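3.2 Tableware and its decoration

The households in the Plostham study kept their everyday plates in one of three places: an open rack beside the sink, a closed cupboard, or a bin or tub on the floor or counter. We asked each household to show us the plates they used in a normal week and to tell us where each one came from. In all, 496 plates were recorded across 90 households. Very few of these belonged to a full matching service. Most had been bought singly or in small lots, often from the secondhand hall at Furnival, and the rest were gifts or leftovers from sets that had broken up over time.

Round flat plates made up most of the record, and this section deals only with those. Bowls, saucers and serving dishes are covered in Section 3.4. We sorted the round plates by where the decoration sits, using the four groups in the Stotier scheme: rim only, rim with inner ring, full face, and plain. The scheme was drawn up for export wares and we had to bend it a little. Plates with lettering on them had no group of their own, so we entered them by the position of the lettering and added a note.

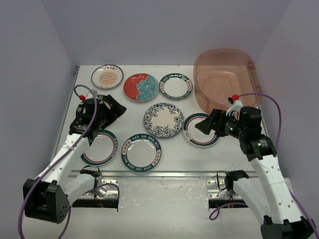

Sorting by decoration matters for the question of how people stack and put away plates, which we return to in Section 5. Several people told us they put "like with like," but when we asked what that meant the answers differed. For some it meant size, and for others color or the shop the plate came from. A mixed lot makes the problem plain. Plates with a dark teal rim and the lettering "HAO SHI HAO MEI" go together easily, and most people would put a second one under the first without thinking. A plate with an orange sunburst at its center, or one that is coral red on one side with a large teal flower on the other, has no obvious partner. The cream-centered plate with the ring of blue flowers falls somewhere between the two — its border is a common type, but nothing beside it shares the color. In our interviews, plates of this kind were the ones most often left on top of the stack.

Rim patterns were easier to agree on than full-face designs. Two of us coded the whole record separately and then compared results. Nearly all of the differences were over plates where a thin inner ring could be read either as part of the rim or as a separate feature. We settled these by holding the plate upright and looking at it face on, under even light, and coding the ring as separate wherever white or cream ground could be seen between the two bands. The same rule was then applied to the catalog photographs from the Penent collection, which gave us a further 724 plates to compare with the household record.

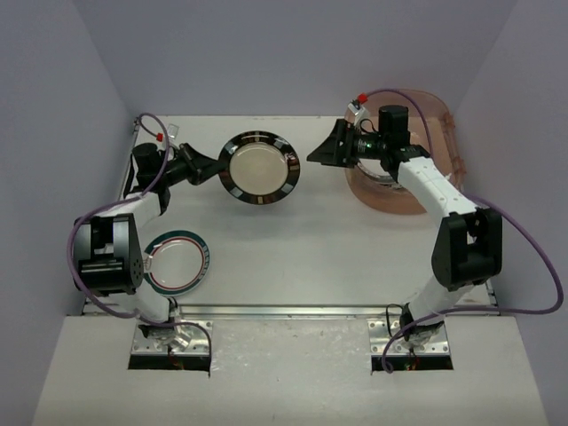 Figure 4. Round plates with rim decoration. The upright plate has a wide dark rim marked with evenly spaced lighter segments; the white plate lying flat has a dark green outer band and a thin red inner ring.

Segmented rims were uncommon in the Plostham households and somewhat more common in the Penent photographs. We do not make much of this. The Penent catalog leans toward plates from after 2000, and it was put together by buyers who liked strong borders. Green or teal bands with a red inner ring were present in both records, and people described them in much the same words: restaurant plates, canteen plates, "the ones everybody has." Only a few owners could say when they had bought theirs.

Wear was noted separately from decoration and is reported in Table 6.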